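A **clip hanger** is a clothes hanger fitted with small spring clips or pegs, used to hold items by an edge or stem instead of draping them over the shoulders of the frame. Clip hangers are used for skirts, socks and scarves, and in many homes for drying flowers and herbs.

## Design

The basic form is an arched upper bar with a lower bar joined at both ends. On some models the lower bar is bent into a zigzag, and each clip settles into a low point and stays apart from its neighbors. Clips may be fixed, sliding or removable. Plastic hangers are light and do not rust; wire ones take up less space on a rail. 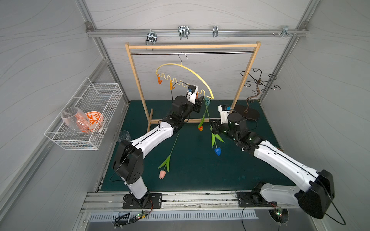
*A yellow hanger with a zigzag lower bar and orange clips, hung by a thin black metal hook from the rail of a wooden clothes rack. An artificial tulip with a pink bloom lies on the floor at left.*

## Use with flowers

Stems are clipped near the cut end so that the heads point down. Fresh flowers are hung in a dark, airy place for up to 3 weeks. Artificial flowers can be stored the same way — the petals keep their shape better than in a box. Tulips, which have heavy heads on long stems, are usually clipped one at a time.

A freestanding rack suits this work better than a closet, as the stems need clear space below the rail.

## See also

- Clothes rack
- Clothespin
- Flower drying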